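Small bins, clear desks: Brallow's big tidy gets going

Brallow's shared workrooms are having the clear-out they have been waiting for since June, and it is going brilliantly. The Haltau building has started its Clear Table Month, and anyone who has tried to find a free corner to spread out their papers lately will be delighted by how much white tabletop there suddenly is.

The idea is wonderfully simple. Every shared table gets a little lidded bin of its own, standing right there on top, and whoever finishes at the table spends 2 minutes putting it straight before they go. Bottles are squashed and sent for recycling, scraps of paper go in the bin, and pens go back in the pen pot by the door (there were so many stray pens in the first week that we had to find a second pot!).

Mireille Mansour, who runs the building's shared rooms, came up with the plan after spending an afternoon gathering up what people had left behind. She filled 6 sacks, mostly with drinks bottles and packaging, and brought the lot to the next users' meeting.

"I wasn't cross, I just wanted everyone to see it," she says. "Half of it was water bottles with the caps still on. People put one down, start work, and then it has simply become part of the table. I do it myself. I had three on my own desk that morning." 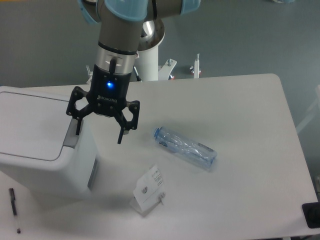 The little bins were her next thought. The old arrangement was one enormous bin at the end of each corridor, and it was always somebody else's turn to walk down to it. With a bin at elbow height the temptation to leave a wrapper lying about more or less disappears, and Mireille says she noticed the change within days. She tried out several sorts on the tables in the Karam room before settling on a small white one with a lid that shuts properly, so yesterday's apple core doesn't have to be part of today's meeting.

Orders for the whole building went in soon afterwards, and 200 bins have now been handed out. They take an ordinary small liner, or no liner at all if you are happy to give them a rinse, and they are light enough to carry to the sorting point with one hand while you hold the door with the other.

Bottles are the other half of the story, and the part people have really taken to. The building is keeping a running total of plastic bottles sent for recycling, with a target of 1,000 by the end of the month. A paper thermometer has gone up in the entrance hall and gets a fresh stripe of blue felt tip every evening. There was a proper cheer when it passed the first line, which was lovely to hear coming up the stairs.

A few people have asked how the bottles should be handed in, so here is how it works. Tip any leftover water into the plants or down the sink. Squash the bottle as flat as it will go, put the cap back on and drop it in the blue crate on your floor. Labels can stay where they are. Please don't put bottles in the table bins, as they fill one up in no time and then there is no room for anything else. 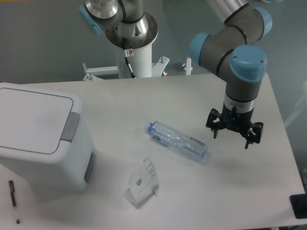 Paper has turned out to be the fiddly bit. Big sheets are easy, and everybody knows where those go. It is the small stuff that hangs around: packets, swing tags, folded instruction slips with print so tiny that you feel you ought to keep them just in case. Mireille's advice is to read it once and then decide. If it belongs to something in the room, it goes in the folder on the back of the door. If you can't say what it belongs to, out it goes.

The folders were a suggestion from the Zerska room upstairs, where the users had already been keeping one for a year without mentioning it to anyone. It has everything in it, from the warranty for the kettle to the card that came with the blinds, and the rest of the building has now happily copied the idea.

There has been a bit of friendly grumbling too. One table in the Karam room asked whether pens really had to be cleared away every single time, and after some discussion it was agreed that one pen per table may stay. Two pens is clutter. Notebooks should go home with their owners or on the shelf, and mugs go back to the kitchen, please, even the ones that are "only resting".

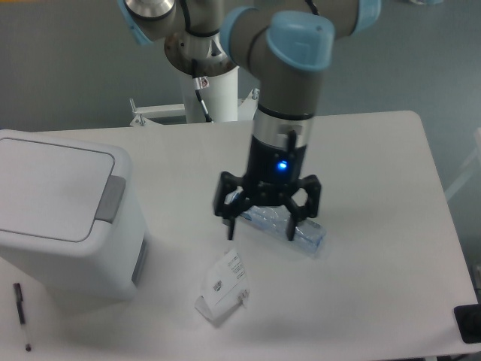
Anyone who would like to join in can simply start with the table they are sitting at. Spare liners are in the cupboard beside the lift, and the blue crates are emptied every evening, so there is no need to save bottles up. If your crate is full before then, leave a note at the front desk and it will be swapped for an empty one.

Mireille is already thinking about what comes next. Cupboards are top of her list, and she has her eye on the one under the stairs, which hasn't been properly emptied for as long as anyone can remember. She is looking for people with strong arms and an hour to spare, and she promises cake.

"It has cheered the whole place up," she says. "You come in, you put your bag down and there's room to work. I can't tell you how much I enjoy that."

The bottle total will be posted in the entrance hall at the end of the month, along with the date for the cupboard clear-out. Names for that can be left at the front desk now.

Posted 1/11/25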